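Pressemitteilung

Godier stellt Wartungsroutine für den Badezimmer-Roboter vor — und ich darf davon erzählen

September. Mein Name ist Dario Tedesco, ich betreue bei Godier die zweiarmige Maschine aus unserem Projekt Lolatine, und eigentlich bin ich eher der Typ für Inbusschlüssel als für Pressemitteilungen. Aber die Kollegen meinten, wer die Greifer jeden Tag in der Hand hat, soll bitte auch darüber schreiben. Also gut!

Es geht um Handtücher. Lolatine soll im Bad aufräumen, und ein Handtuch ist für einen Roboter eine ziemlich gemeine Sache: Es hat keine feste Form, es rutscht, es faltet sich dort, wo man es gerade nicht brauchen kann. Ab sofort gibt es für unsere Maschine deshalb eine feste Einricht- und Pflegeroutine mit dem Namen Jeno, die wir heute auch unseren Partnern zur Verfügung stellen. Sie passt auf zwei Seiten, eine für jeden Arm (ich habe lange um jede Zeile gekämpft).

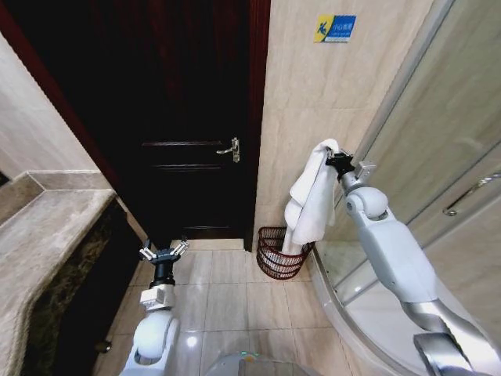

Der rechte Arm hält ein weißes Handtuch über den Drahtkorb, der linke Greifer ist geöffnet und leer. Foto: Godier

Angefangen wird immer mit der Grundstellung. Beide Arme fahren hoch, die Greifer gehen einmal ganz auf und einmal ganz zu, und ich höre dabei hin. Klingt altmodisch, aber ein trockenes Gelenk meldet sich bei mir meistens früher über die Ohren als über die Software. Danach kommen die Kontaktflächen an den Fingern dran: mit einem fusselfreien Tuch abwischen, trocknen lassen, anschauen. Frottee ist nämlich ein echter Fusselspender, und wenn sich das Zeug erst einmal festgesetzt hat, greift der Finger statt Stoff nur noch seinen eigenen Filz. In unserem Dauerlauf kamen wir auf 2.693 Griffe, und nach jeweils 109 davon haben wir gereinigt. Dieses Intervall steht jetzt so in Jeno, und ich würde es auch nicht verlängern wollen.

Dann der Korb! Der war bei uns lange das Sorgenkind. Wir haben es uns am Anfang viel zu leicht gemacht und ihn mitten in den Raum gestellt, wo im echten Leben natürlich jeder darüber stolpert. Jetzt steht er zwischen Wand und Dusche, es ist enger, und die Arme müssen sauber eingerichtet sein, damit am Rand nichts hängen bleibt. Also wird der Korb nach jedem Umräumen neu eingemessen: Mitte der Öffnung anfahren, Höhe des Randes anfahren, Werte speichern, einmal ohne Stoff durchspielen. Wer den Leerlauf überspringt, spart vielleicht eine Minute und sucht danach den halben Nachmittag nach dem Fehler. Fragen Sie mich bitte nicht, woher ich das weiß.

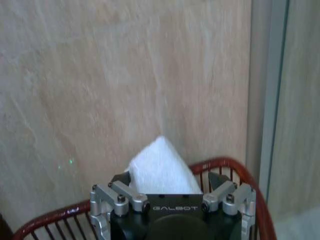 Am meisten Geduld braucht die Schließkraft. Zu wenig, und der Stoff rutscht beim Anheben weg; zu viel, und die Finger ziehen beim Öffnen Schlingen aus dem Frottee. Ich stelle sie in kleinen Schritten ein, immer mit demselben Handtuch, und erst wenn es damit klappt, nehme ich ein dickeres. Zum Schluss sehe ich mir die Schrauben an der Fingermechanik an. Ein Strich mit dem Lackstift über Kopf und Halterung reicht völlig, dann erkennt man beim nächsten Mal sofort, ob sich etwas gedreht hat — bitte nicht auf Verdacht nachziehen, damit macht man mehr kaputt als heil.

Die erste Fassung von Jeno haben wir zusammen mit den Leuten von Serra ausprobiert, die unsere Anleitung zum ersten Mal in der Hand hatten und mir sehr direkt gesagt haben, welche Sätze kein Mensch versteht. Die sind jetzt raus. Partnerbetriebe bekommen die Unterlagen auf Anfrage kostenlos, die gedruckte Auflage liegt bei 1.000 Stück.

Wer Fragen zur Einrichtung hat oder sich die Routine an der Maschine zeigen lassen möchte, meldet sich gern direkt bei mir.

Pressekontakt: Dario Tedesco, Godier, Projekt Lolatine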